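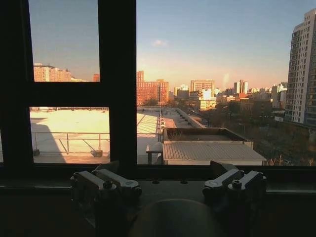
Chapter 4
Windows, Light, and the View Outside

Before you read any further, get up and go stand at a window. Any window will do, though a high one is nice if you have it, and early morning or the last hour before sunset is the best time to try this. Stay there a few minutes longer than you normally would. We have been teaching this course long enough to know that most students skip the first page of a chapter, and we would be sorry if you skipped this one, because nearly everything in the pages ahead grows out of what you will notice while you stand there.

You will probably look straight past the window itself. Most of us do! We look at the sky, the rooftops, the apartment buildings catching the low sun, and we forget the bars and edges that divide all of it into panes. In this chapter we will ask you to look at those parts too, and to learn their names. The upright bar between two panes is a mullion. A crossbar that separates an upper pane from a lower one is usually called a transom, and the shelf along the bottom on the room side is the sill (builders sometimes call it the stool, which confuses everybody the first time they hear it). A dark frame against a bright sky tends to read as one solid black line, and a pale frame in the same wall can seem to melt into the daylight around it. Neither is better. They make different rooms, and you will want to be able to say how.

Then there is the light, which we could happily talk about all day. When the sun is low it travels through a great deal more air before it gets to you, and much of the blue is scattered out along the way. What is left is the orange and peach that settles along the horizon and warms the walls of tall buildings while the sky overhead stays a clear, pale blue. A flat roof in that kind of light can be brilliant on one side and crossed by a long slanting shadow on the other. Designers who plan a room only for noon are often surprised by what happens in it at breakfast.

The main case study, which begins in Section 4.3, is the Ochoa Building, an apartment block with 36 units and 145 windows facing the city. We will follow its owners as they choose between two replacement frames, the Alamix and the Bristar, and you will work through the same choice yourself with the tables at the back of the chapter. Take your time with it – the arithmetic is easy, but the judgment is not.

Warm-Up Activity

Choose one window at home or at school and sketch it, frame first and view second. Spend 17 minutes on the sketch. Label the mullions, crossbars, and sill, and shade in wherever direct sunlight falls. Come back to the same spot at a different time of day and make a second sketch on the facing page. Keep both, as you will need them for the exercises in Section 4.5.

4.1 The Parts of a Window

We start with the frame, and with the wall that holds it up.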